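**Stesasum adds Manríquez bolero archive to its streaming catalog**

VORWOOD - Stesasum will add 467 recordings from the Manríquez label to its music service in February. The set covers boleros, rancheras and vocal duets issued between the label's founding and its closure. Of these, 263 have had no digital release before.

Transfers were made from the original quarter-inch master tapes at 96 kHz, 24-bit. Where a master was missing, engineers used the best surviving disc pressing; such tracks carry a "disc source" note in the credits. No stereo widening was applied to mono material.

"Composer credits took longer than the transfers," said Araceli Zavala, catalog manager at Stesasum. "The labels and the session sheets disagreed on 119 titles."

Subscribers can stream the recordings or download them as MP3 or FLAC files. Downloads include lyrics in Spanish and, for the duets, the name of each singer by verse.

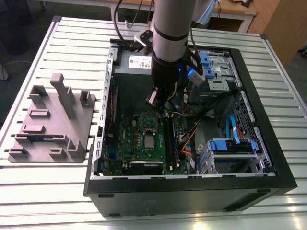

Sleeve notes by Leopoldo Cervantes will follow as a separate PDF. Regional licensing is handled by Jilano, and availability may differ by country.

Press contact: Barry Naylor, Stesasum press office, Monday from 9 a.m.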